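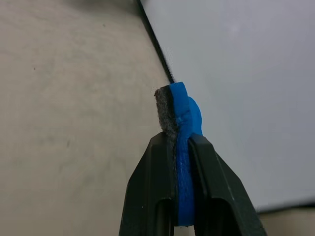
Eraser, blue with gray felt face.

Sketora Facilities Forum > Shared Rooms and Furnishings > Tabletop whiteboard: residue after erasing

Posted by grasano_rooms
Thread opened Monday, 9:40 a.m.

Members are invited to comment on the care of the small tabletop whiteboard in the Grasano room. The board has a white writing surface and a thin black frame with rounded corners, and it stands upright on the beige table. It is cleaned with a felt-faced eraser at the end of each session.

Gray traces remain in the middle of the surface, and a second pass with the eraser does not improve matters. The current room guide, item 19, states only that "boards shall be left clear." I would welcome a more precise procedure before the guide is reissued in October. 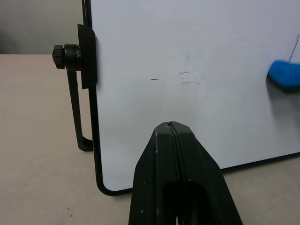 Board surface with marker residue near the center.

Reply from statari_supply

Thank you for the report. The smudging near the eraser suggests to me that the felt should be examined first. Felt that has taken up a quantity of marker dust will return some of it to the board. Our practice at Statari is as follows:

Brush the felt face outdoors or over a waste bin with a dry, stiff brush.
Wipe the board with a microfiber cloth and plain water.
Dry the board fully before anyone writes on it.

A cleaning fluid should be used only if marks remain after these steps.

Reply from ibarra_bldg2

I must respectfully disagree with the previous reply on the matter of water. In the 2 buildings under my care, plain water spread the residue into a gray film that was harder to remove than the original strokes. We now use a commercial whiteboard fluid once a week and have had no further complaints. The felt is replaced when it begins to fray at the edge.

I would also ask whether the marks in question are old. A stroke left over a weekend behaves quite differently from one erased within the hour.

Reply from grasano_rooms

The age of the marks is not recorded. The room is booked by several groups, and the guide does not require them to note when the board was last used. I can add such a line to the booking form.

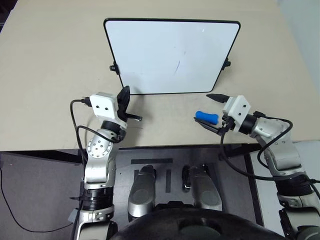
On the question of position, the board is kept upright on the table with a support at either side. It has been proposed that it be laid flat for cleaning. I am reluctant to adopt this, as the supports would have to be loosened and set again each time.

Reply from sketora_desk

The forum office has no objection to the board remaining upright. A light hand is sufficient for ordinary erasing - anyone who finds it necessary to press hard should stop and use a cloth. Please refer also to thread 149, in which the same question was raised for wall boards.

Reply from statari_supply

I have read thread 149 and do not consider it applicable. A wall board is fixed at every corner and will bear firm pressure. A tabletop board will not, and it may shift if pushed from the front. 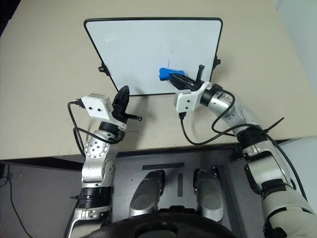 For short marks I recommend placing the felt directly on the stroke and drawing it downward in a single motion. Circular rubbing carries the pigment outward and leaves a larger area to be cleaned. I maintain my position on plain water, provided that the cloth is changed when it turns gray.

Reply from ibarra_bldg2

I accept the point about downward strokes and will amend our own sheet accordingly. I do not accept the point about water. Perhaps the guide could permit either method and leave the choice to each building.

Reply from grasano_rooms

That is agreeable. The draft text of item 19 will read: "Boards shall be erased with dry felt, using downward strokes, at the end of each session. Remaining marks shall be removed with a damp cloth or an approved fluid." Replacement felt may be requested under stock line 242. Comments on the draft will be received in this thread until Monday at noon.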